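The Night Tirna Got Its Movie House Back

I got to the Skerkance at five in the afternoon, two hours before the doors opened, and there was already a line. It went past the shoe repair place and halfway to the bus stop, and somebody had brought a folding table and was handing out slices of poppy seed cake to total strangers. I'd figured on a sleepy little screening. It's a documentary about a shuttered cannery, for crying out loud!

But Tirna is a cannery town, or was one, and the film is about the people standing in that line. It's called Tannous, after the company that ran the plant for 36 years and then closed it one February with a notice taped to the gate. I grew up two towns over and I remember my aunt coming home with that notice folded up in her coat pocket. She never talked about it much. She's in the movie for maybe 20 seconds, hauling a crate of tomatoes and laughing at whoever had the camera, and I was not ready for that at all.

The theater deserves a few words too. The Skerkance sat dark for most of my life. As kids we used to press our faces to the ticket window and dare each other to say we saw something move (I always said I did). The roof leaked, the seats went to a church somewhere, and a family of pigeons had the balcony. Now the ceiling is a deep green again, the seats are a little too firm, and the lobby smells of fresh paint and butter. Popcorn is served in paper cones, and mine leaked salt all down my good pants.

What I liked best about the film is how patient it is. There's a long stretch with no talking where you just watch hands: peeling, sorting, wiping down a belt. Then you get the same people decades later in their kitchens, and their hands are still busy, shelling peas or fixing a radio. The closing itself takes up ten minutes, tops. The rest is what came after, the marriages and the moves and the odd jobs, and a very funny fight over who stole the plant's Christmas decorations. The woman in front of me yelled out a name during that part and the whole row cracked up.

It isn't perfect. The music gets syrupy toward the end, and I could have done without the drone shots of the river. I also wanted to hear from somebody in the front office, even just to get mad at them.

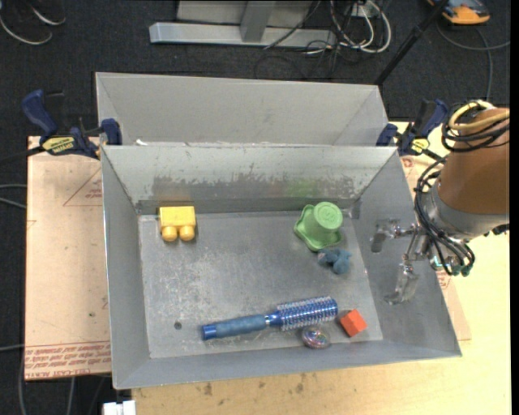 After the lights came up, people stayed put. The plan was a short question and answer session, and it ran 50 minutes. A man in a union jacket wanted to know why the night shift got so little time on screen, and he had a point. A teenager asked what a retort was (it's the big pressure cooker the cans go into) and got four answers at once from different corners of the room. Then the talk moved out to the sidewalk, and from there to Plastetti, the bar across the street, where they'd put out extra chairs and were running low on clean glasses by ten.

The film plays at the Skerkance through the end of the month, then heads to a handful of towns along the river, mostly in libraries and school gyms. Bring a cushion if you're going to one of the gyms. As for me, I called my aunt from the parking lot. She wanted to know how her hair looked.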